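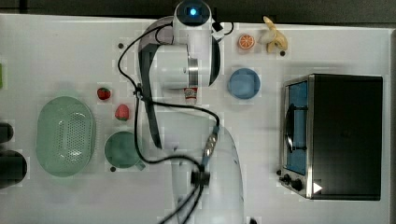
Sadholm to open community lunch club in Zomthorpe

Sadholm, the catering supplier, will open a weekly lunch club at its Zomthorpe site in September. The club will run every Wednesday from noon and is open to anyone living in the town, with no booking fee and no membership.

The club takes over the former Olteanu canteen on the ground floor, which closed when the Olteanu packing works moved out of town. Sadholm bought the building last year and has kept the original serving hatch, the tiled floor and most of the kitchen. The dining room seats 53 people at one sitting. A second sitting will be added at 1.15pm if demand is high enough.

Diners will pay £3 for a hot main course, bread and a drink. Children under five eat free with an adult. Puddings are £1 extra. Payment can be made by card or cash at the hatch, and prices will be held until the end of the financial year.

The menu has been kept short. Each week there will be one meat or fish dish, one vegetarian dish and a soup, along with jacket potatoes. The opening menu is sausages with mash and onion gravy, a leek and cheese bake, and tomato soup. Sauces will be on the tables for people to help themselves. Allergen sheets will be on display at the hatch and can be sent out in large print on request.

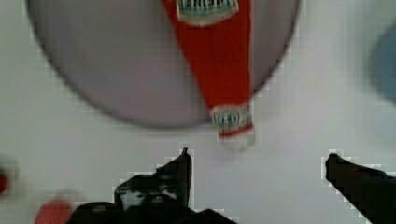

A plate and a red squeeze bottle on a white tabletop.

Sadholm decided to go ahead with the club after a postal survey of households in Zomthorpe, carried out in the spring. The company received 300 replies. Of these, 91 said they would use a low-cost lunch at least twice a month, and many asked for somewhere to eat that did not involve a bus journey. The town's last café serving hot lunches on a weekday closed two winters ago.

Myroslav Romaniuk, site manager at Sadholm, said: "We have a good kitchen here and on a Wednesday it was standing idle. The survey told us what people wanted, and most of it was quite simple. They wanted a proper dinner in the middle of the day, a chair with arms and somewhere to park. We can do all of that.

"We have priced the meals to cover the ingredients and part of the staff time. The company will pay the rest for the first year and then we will look at the numbers again."

The club will create nine part-time jobs, covering cooking, serving and washing up. Shifts run from 9am to 3pm on club days, with some extra hours for deliveries and stock. Full training will be given and food hygiene certificates will be paid for by the company. Applications are open now and forms can be collected from the Sadholm reception desk.

Plates, bowls and beakers for the dining room come from Clendo, which supplies Sadholm's other kitchens. The range was picked after a short trial with staff, who were asked to comment on weight, grip and how well the pieces stacked. Plates with a raised rim were preferred by those who find it hard to manage a fork on a flat surface - these will be available to anyone who asks.

Access to the dining room is level from the car park. There are two accessible toilets and a hearing loop at the hatch. Assistance dogs are welcome. Bicycle stands are to be fitted beside the side entrance before opening day.

Local groups that would like to use the room after lunch, between 2.30pm and 4.30pm, can apply to the site office. There will be no hire charge in the first year, but groups will be asked to leave the furniture as they found it. Tea and coffee can be provided if ordered by the Monday before.

Notes to editors

Sadholm supplies kitchen equipment and catering services to schools, care homes and workplaces.

The opening menu may change depending on deliveries.

Interviews with Myroslav Romaniuk can be arranged through the Sadholm press office. Visits to the kitchen before opening are possible by appointment - please allow two working days.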